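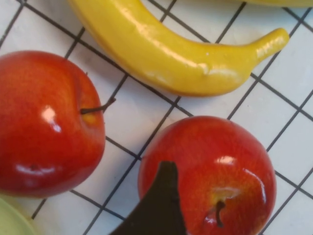
Visitor Attractions Management
Handout for Unit 3: Queues, Capacity and the Waiting Guest
Course leader: Ruth Stockdale
Revised 31/03/2022

Read before class. The worked problem near the end will be done together, so bring something to write with. Last year's version of this handout left out virtual queues. If you have a copy from a friend, use this one.

Why a unit on waiting

A guest at a theme park spends a small part of the day on rides. The rest goes to walking, eating, looking for a restroom and standing in line. When guests write to complain, the line is what they write about most, even when the real trouble was the weather or a tired child. A manager who understands how lines form can fix some of them cheaply. Others can only be fixed by building something or by letting fewer people in.

Terms

Theoretical hourly capacity. The number of guests a ride could carry in an hour if every seat were filled and every dispatch left on time. This is the figure in the manufacturer's paperwork.

Operational hourly capacity. What the ride carries in an hour on a normal day, with empty seats, slow loading and short stops. Use this one in all your coursework unless the question says otherwise.

Dispatch interval. The time between one vehicle leaving the station and the next.

Downtime. Any period when the ride is scheduled to be open and isn't loading guests. Planned maintenance outside opening hours doesn't count.

Posted wait. The time shown on the board at the entrance. It is an estimate, and parks set it in different ways. Some round up on purpose so that guests reach the front sooner than they expected.

Balking and reneging. A guest who looks at the line and walks away has balked. A guest who joins and then leaves has reneged. The two call for different responses, and students mix them up every year on the written paper.

The basic relationship

Waiting time equals the number of people in line divided by the rate at which they are taken off the front. If a ride carries 1000 guests an hour and there are 100 people in line, the last of them waits six minutes. Drop the rate to 500 and the same line takes twelve.

Two things follow. First, the length of a line tells you very little until you know the ride behind it. A line that fills three switchbacks at a boat ride may move faster than a short one at a small coaster with a single train. Second, small losses at the loading platform matter. If each dispatch is held a few seconds while someone finds a place for a backpack, the loss repeats all day.

Look at the loading platform first. Check where the grouping attendant stands, whether bags are dealt with before or after the gate, and whether guests know their row before the vehicle arrives. Then look at the line itself.

Case: the Zernmont coaster

Zernmont is a mid-sized regional park with one large coaster near the entrance. For several seasons it had long waits in the morning and almost none after four o'clock. The park's first plan was to buy another train. Cristóvão Amaral, who was operations manager there and who visited this class in October, asked for a study of arrivals before the money was spent.

The study found that most guests turned left after the main gate, since the right-hand path looked like a service road. Everyone met the coaster first. The park widened the right-hand path, moved the character greeting to that side and opened the coaster half an hour after the gates. The morning wait came down and the train was never ordered.

Points to take from the case:
The problem showed up at the ride but began at the gate.
The ride's capacity did not change at any time.
Opening a popular ride late drew some complaints. The park accepted them.
There was no measurement of food sales before the change, so we can't say what happened to them. Amaral said this was the part he would do over.
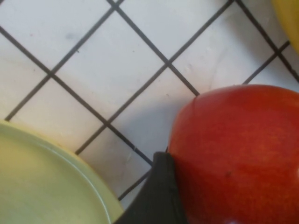
The case deals with a normal operating day. Holiday periods behave differently. On a holiday evening guests arrive later, stay longer and gather in one place for the fireworks or the countdown. Ride lines may be short for an hour before the show and then fill all at once when it ends. Staffing a holiday by copying a busy summer Saturday plan will put people in the wrong places. The usual pressure points are the viewing area, the restrooms nearest to it, the hot drink stands and the exit.

Perceived waiting

Guests don't experience the wait you measured. The following are well supported and will come up on the paper.

Time with nothing to do feels longer than time with something to look at.
Waiting before the experience seems to have started feels longer than waiting inside it. A pre-show room helps for this reason.
An unexplained stop feels longer than an explained one. Train staff to make an announcement early, even if there is little to say.
Seeing others go ahead is resented unless the rule is clear.
People waiting alone find it harder than people in groups.

A themed line is expensive to build and needs cleaning and repair. It will not cure a bad loading platform.

Virtual queues

In a virtual queue the guest holds a place without standing in it. The guest gets a return time on a phone or a printed slip. The ride carries no more people than before. The guests who used to be in line are now somewhere else in the park, and you need to know where. At Flodham, a small park with narrow paths, the first weeks of the virtual queue moved the crowd from the flume entrance into the main street, and strollers could not get through. The park then limited how many return times it gave out before noon.

Ask these questions about any virtual queue you study. What share of capacity is set aside for returning guests? What happens to return times after downtime? Can a guest without a phone take part?

Worked problem

A ride has an operational hourly capacity of 1000. Half of each hour's seats are set aside for return times, and all of those seats are used. There are 100 people in the standby line.

(a) Find the wait for the last person in standby.
(b) The ride stops for 31 minutes. No one leaves and no one joins. All return times that fell in the stop are honored first when the ride reopens, using every seat. Find how long standby is held after reopening. State any assumption you make.
(c) Write a short announcement for the standby line, in words an attendant could say aloud.

Reading

Stockdale, course reader, the chapters on flow and on guest recovery.
Masson, the section on arrival patterns. Skip the appendix.

Bring a park map to the next class, any park, printed on paper. We will mark where people stop.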